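Bollholm Travel Tripod – Set-up Guide
Section 2: Unpacking, first set-up and levelling

Please read this section completely before you open the legs for the first time. It takes roughly 7 minutes. If you have the older model with the round foot plate, use the sheet that came in the box.

2.1 Preparing the place

1. Choose a table or a floor area which is flat and free of sand. Small grains can enter the leg locks and scratch the tubes.
2. Take the tripod from the bag with one hand on the head and one hand on the legs. Do not pull it out by the pan handle.
3. Lay the tripod on its side, with the legs closed.
4. Check that the pan handle is screwed tight in the head. Turn it clockwise until it stops, then stop also yourself.

Note: The pan handle can be mounted on the left or on the right. The instructions in this guide are for right-handed users. Left-handed users will find the change described in section 5.
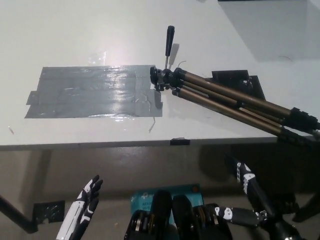
2.2 Opening the legs

1. Stand the tripod upright and pull the legs apart until the centre brace is flat.
2. Open the lowest leg lock on each leg and pull out the tube to the wanted length. Close the lock again. You should hear a click.
3. If you need more height, repeat with the upper locks. Use the thick tubes first when you work outdoors – they are more stable in the wind.
4. Press down on the head with your flat hand. If one leg slides, its lock is not closed.

Caution: Keep your fingers away from the centre brace while the legs are moving. Children should not open the tripod alone.

2.3 Levelling the head

1. Loosen the pan lock a half turn.
2. Look at the bubble and make short corrections on one leg only, until the bubble is inside the ring.
3. Tighten the pan lock. Do not use tools for this.

Note: On soft ground the bubble can move again after some minutes. Check it before every longer recording.

2.4 Putting the tripod away

Remove the camera first, always. Lower the centre column, close all the tubes and wipe them with a dry cloth. Please do not use oil on the locks. If a lock feels stiff, write to our service and mention part number 583 for the leg lock or 959 for the complete head.

Text: Maite Palacios, revised January 18, 2023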